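New write-up from our group is finally in a shape I can talk about. It's on grasp correction from wrist cameras, and the short version is that a policy does better when it gets to look at its own bad grips. Thread.

1/ The setup is two arms at one table, each with a small camera at the wrist. Most of our older work used one overhead camera. Overhead is fine for finding an object. It's poor at telling you how the object sits between the fingers once you've closed them.

2/ The question we started with was narrow. If the hand closes on something a little off center, can the robot tell from the wrist view alone, before it lifts? And if it can tell, does it fix the grip or just carry on?

3/ Our old policy carried on. It had been trained only on clean demonstrations, so it had never seen a grip get repaired. Leonie Stüber had been saying this for months and I kept asking for more clean data. She was right.

4/ So we changed what we collect. The operator now makes a slightly wrong approach on purpose, stops, and corrects it. We record the whole thing and mark the moment the correction starts. Everything before the mark goes in as context only. The policy never gets trained to copy the mistake.

5/ That marking step matters more than I expected. In the first version we left the mistakes in as normal training data, and the robot learned to fumble first and then fix it. Very faithful, and no use to us.

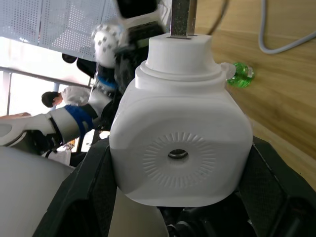 6/ The final set has 893 episodes across 11 objects. We picked objects with awkward shapes on purpose: necks, caps, parts that stick out to one side. A plain box doesn't tell you much, since nearly any grip on a box will do.

7/ Sabine Schwerdtfeger wrote the labeling tool, which we call Halent. You scrub through the wrist video, press one key where the correction starts and another where it ends. That's all it does. We tried a fancier version with grip categories and the labelers disagreed with each other so often that we dropped the categories.

8/ Results. Each object got the same set of start positions, and we compared the new policy to the old one with the same network and the same training time. The new one lifted and held the object in 90 percent of trials. The old one was clearly worse, and most of the gap came from starts where the first approach was off to the side.

9/ On starts that were already well lined up, the two policies were the same. I want to be clear on that because the average hides it. If your objects always arrive in a neat row, this method won't buy you anything.

10/ Where it fails: see-through objects, and anything where the fingers cover the part you'd need to see. The wrist camera is close, so one finger can hide a lot. In those cases the policy sometimes corrects over and over. We cap it at 5 corrections per attempt and count the trial as failed after that.

11/ The second arm is a weak spot too. When it moves through the background of the first arm's view, the policy sometimes pauses. It doesn't fail, it just waits. Masking the background removed the pauses, but it also lost us some accuracy on the grips, so the final version has no masking.

12/ We also ran it at the Drurkisberg site, with different light and a different table. No retraining. It dropped a bit there, mostly in the afternoon when the sun came in low. Kuhlmann, who run that site, let us stay through a Sunday so we could repeat the afternoon trials. The drop was still there.

13/ Someone asked me last week if this is reinforcement learning. No. It's plain imitation with a different choice of what to imitate. There's no reward and the robot doesn't practice by itself.

14/ What I'd do differently: record the gripper motor current from the start. We added it late, so only part of the set has it, and we couldn't use it for the main comparison. My guess is that it helps with the hidden-finger cases, but I don't have numbers to show for it yet.

15/ The labels and the training code will go up under the name Plisetti once we've cleaned up the folder names. The video takes longer - people walk through the background in a lot of it and we need to go back and ask them.

16/ If you work with wrist cameras and have seen the repeated-correction problem, I'd like to hear how you handled it. A hard cap works but it's a blunt tool. Leonie is trying a version that remembers which corrections it has already made, and I'll post when there's something to report.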